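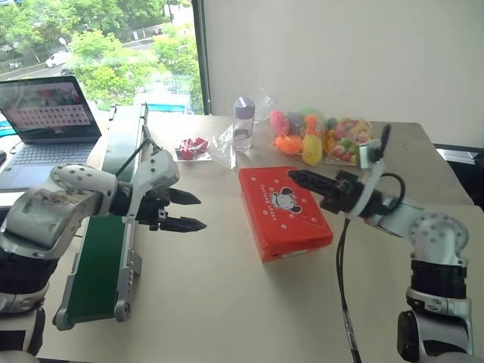

Orska Flat Gift Box, Red with Dog Face

Item: Orska flat box, red
Size closed: 22 x 17 cm
Sold in: packs of 6, or cartons for shops
Ships from: Warkcombe warehouse
Assembly: none, the box comes ready to use

Product description

The Orska box is a flat rectangular gift box for small and light things. On the top there is a cartoon dog face in white and black on a red ground, with small white motifs scattered over the rest of the surface and one line of small white lettering along the side. We wanted a box which is cheerful enough to give without wrapping paper. Many of our customers put only a ribbon on it, and some of them put nothing.

It was first made for pet shops, which use it for biscuits, collars and folded bandanas. After some time we received orders also from bakeries and from children's clothing shops, so we now keep it in stock during the whole year. Please note that February is a busy month for this item and the delivery may take a few days more.

What fits inside

The box is low, so please measure your product before you order a large quantity. The following articles were tested by us and fit well:

Dog collar and lead, rolled flat
One folded T-shirt, child size
Biscuits in one layer, in a bag
Greeting cards with envelopes
Socks, two pairs side by side

Mugs, balls and tins are too high. For these please look at the Leung cube box, which has the same red color but without the dog.

Inside and edges

The inside is white and the edges keep the red color, so when the box is open you see a red border around a white bottom. White was chosen because it makes small products easy to see, and also because a red inside can leave color on light fabric if it becomes damp. There is no print on the inside. If you wish to add your own card or sticker, you have the full surface for it.
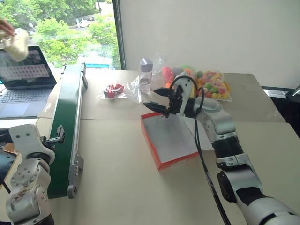
We recommend to lay one sheet of tissue paper before you fill the box. For food, always use a closed bag or a food-safe liner, as the white surface is not approved for direct contact. The tissue sheets from our Allgate series are cut for this size and can be added to the same order.

How to pack

Put the lower part on a flat table and fill it from the middle to the sides. Close the lid with two hands and press all four corners evenly. If you press only one side, the corner of the lid can bend, and a bent corner stays visible. Place address labels on the bottom and leave the dog face free. Labels with strong glue will tear the print when they are removed.

Storage

Keep the boxes dry and away from direct sun. The red can become lighter in a shop window after one summer. Do not stack more than 17 filled boxes.

Ordering

Packs of 6 can be ordered directly on this page. For cartons, please write to us with the quantity and your delivery address. From 1,000 pieces we can print your shop name in white in place of the small lettering on the top. The dog face itself can not be changed. A proof is sent by e-mail before printing, and we start only when you have confirmed it.

Returns are accepted for unopened packs. Printed orders can not be returned, except if there is a fault in the print or in the box.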